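Ticket Hokinico – Support gourdes et accessoires
Objet : bouchon bloqué puis fuite au goulot, gourde isotherme blanche
Produit : gourde Trelwood, avec petit gobelet rose
Statut : en attente de pièce

Message initial

Bonjour l'équipe ! Je vous écris pour ma gourde Trelwood, la blanche à col en inox, que j'adore mais qui me rend un peu chèvre depuis le mois de juillet. Au début le bouchon se vissait tout seul, un vrai plaisir, et maintenant il accroche dès le premier tour, et une fois serré (fort, hein, je n'y vais pas de main morte) ça goutte quand même le long du col. Dans le sac, au bout de 25 minutes, j'ai une belle auréole sur mes papiers.

Ce que j'ai déjà essayé, dans le désordre :
- lavage du bouchon à l'eau chaude et au vinaigre blanc, 2 fois
- brosse à dents souple dans le filetage du col
- joint retiré, retourné, remis (il me paraît un peu aplati d'un côté)
- bouchon d'une vieille gourde Ollodier, pour voir : il ne prend pas du tout, le pas est différent

Je vous mets la gourde sans son bouchon, avec le gobelet. 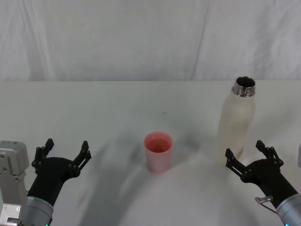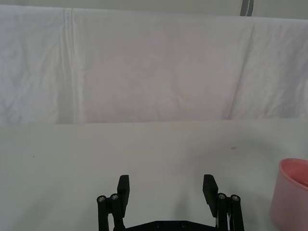

Photos : Hokinico / pièces jointes au ticket. Le gobelet rose est sur les deux vues, la gourde ouverte sur la première seulement.

Réponse du support

Bonjour et merci pour tous ces détails ! Le joint aplati est une bonne piste. Pouvez-vous le laisser tremper 5 minutes dans l'eau tiède, le remettre côté bombé vers le haut, puis visser sans forcer ? Pour le test, remplissez à moitié et couchez la gourde sur un torchon sec. Surtout pas de graisse alimentaire sur le filetage.

Suivi

Alors, trempage fait, joint remis dans le bon sens (je l'avais bien à l'envers, la honte). Ça visse nettement mieux ! Par contre il reste 4 gouttes sur le torchon après le test, donc c'est moins pire mais pas encore ça. Et pour le gobelet, j'oubliais ma question : il passe au lave-vaisselle ou pas ? La notice Samuel livrée dans le carton n'en parle que pour la gourde.

Réponse du support

On vous envoie un joint neuf, sans frais. Pour le gobelet, lavage à la main de préférence. Je laisse le ticket ouvert jusqu'à votre prochain test.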